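How to Score a Two-Arm Robot on a Pencil Case Tidy-Up

Whether a machine can do a household chore yet depends on how the chore is written down. "Tidy the desk" cannot be scored. "Put the pens in the case and close the lid" can, provided every step has a pass condition. This page sets out the procedure used in the Urura chore trials and is meant for anyone who wants to repeat them on a two-arm bench setup.

What you need

Two arms with parallel fingers, a plain table, a hinged pencil case, and a handful of pens and markers of different thicknesses. A stopwatch is enough for timing. Write the task sheet before powering anything on.

Step 1. Fix the start state

Set the case within reach of both arms and clear the rest of the table. Decide whether the run starts with the lid open or closed, and keep the two kinds of run in separate columns. A closed lid adds a difficult first move and will pull down every average if the columns are mixed.
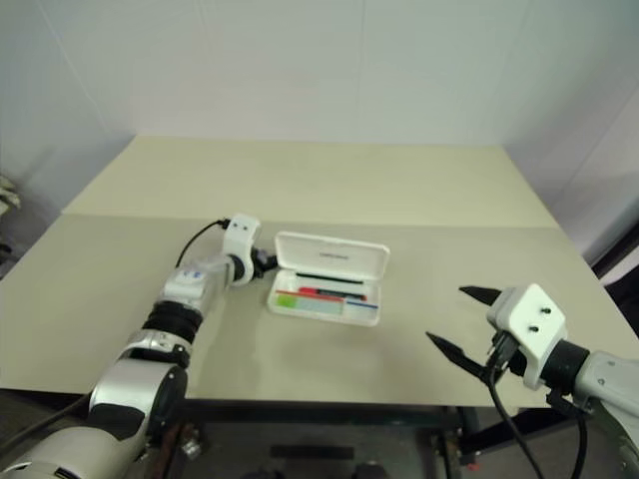
Assigning arms is the next decision, and it affects the score more than most people expect. One arm should hold or steady the case while the other handles the pens. An unsecured case slides when a finger presses on the tray wall, and a slide of a few millimeters is enough to spoil the next grasp. With the left gripper at the edge of the case near the hinge and the right one open and well clear, the roles are easy to read. Write them on the sheet as "hold" and "pick" and do not let them swap within a run.

Step 2. Split the chore into moves

For each pen, record four moves: approach, close, lift, place. Mark each one pass or fail. Do not award half marks. If a pen is dropped and picked up again without help, the lift is a fail and the second attempt goes on a new line.

The lid gets its own line. Closing it calls for a push along an arc, and a controller trained only on picking will often press straight down.

Step 3. Check the approach on a single pen

Before a full run, put one marker on the table and bring the fingers down on either side of it. Stop before they close. 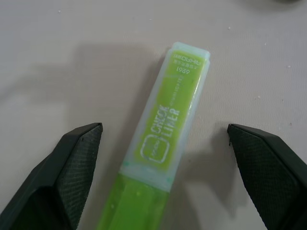

Open fingers on either side of a highlighter, before closing.

Three things are worth checking at this point:

Both pads should face the barrel. If one is angled away, the pen will roll as the fingers close.

The gap on each side should be similar. A large difference means the first finger to arrive will shove the pen toward the other.

The closing point should be noted as cap or barrel. A grip on the cap alone can pull it off during the lift.

Step 4. Run and log

Run 200 attempts at the full chore, with a limit of 60 seconds per attempt. Reset by hand to the same start state each time. Log every human touch, including a nudge to the case. A run with a touch in it does not count as unaided.

Step 5. Read the result

Report the share of unaided runs first, then the failures by move. Chelsea Gosling, who drafted the Relthorpe version of the sheet, also asks for the median time of a person doing the same job. It is a useful column. Most adults finish before the arms have placed a second pen.

So, can machines do this chore yet? On a cleared table, with known pens and a fixed case, a well-tuned setup can do much of it slowly. Change the case or pile the pens on top of each other and the old score no longer applies — run the sheet again from Step 1 and report the two results separately.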